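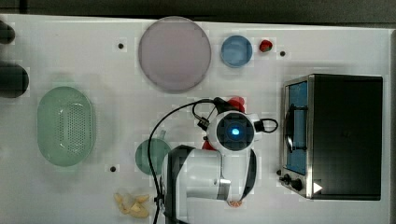 Who decides whether a tabletop robot is safe enough to share a kitchen bench with people? Three parties do, each for a different part of the job: the maker answers for the arm, the integrator answers for the whole workstation, and the site owner answers for how it is used day to day.

Textbooks > Working with Robots > Part Two > Chapter 6

Contents Previous Next Glossary Index

Chapter 6
Rules for the Shared Bench

Standards have a reputation for being dry, and I would love to change your mind about that. Every clause in a good robot standard began with a real question. How hard may an arm press on a hand? What should happen when the power drops while something is in the gripper? Once you learn to hear the question behind the clause, the whole book opens up – and you start noticing good and bad answers in every lab you walk into.

This chapter deals with small arms that handle household objects: bowls, plates, toy food, the doors and knobs of countertop appliances. It is tempting to treat such work as harmless. The arm is light and a plastic strawberry never hurt anyone! But a risk assessment covers the application, and the application includes the tool, the objects, the cable run, the furniture and the people nearby. A white arm with a camera or sensor at its wrist and a cable looping down its side already gives an assessor plenty to write about. Could the loop catch on a bowl rim? Can the wrist reach the toaster oven, and should it be allowed to?

6.1 Start with the task sheet

Before any motion is programmed, write down what the arm will pick up, where it may go, and who may reach in. The Wilenow teaching lab, whose bench rules we follow through this part of the book, keeps its sheet to one page. Objects are listed by name. Anything off the list comes off the table before the motors are enabled. Real heat and real blades need a separate sheet and a second signature.

The lab also sets its own speed limit of 80 millimeters per second while a person is within reach. Please don't copy that number into your own work. It came out of Wilenow's assessment of its own bench, and yours will differ. What you should copy is the habit of recording how the figure was chosen.

6.2 What you will do in this chapter

You will draft a task sheet, check it against the Bunent checklist (Appendix C, 30 entries), and then read the Vrettos case, in which a well-run bench failed its review over one unlabeled stop button. Set aside a full session for Vrettos. It's my favorite case in the book, and students argue about it well into the next chapter.

Key terms: application, integrator, reach zone, protective stop, residual risk.

Before reading on, turn to the table on page 132 and mark the terms you already use in your own lab, even loosely. Section 6.3 begins with the reach zone.

© 2023 Clidetti Textbooks Contact Back to top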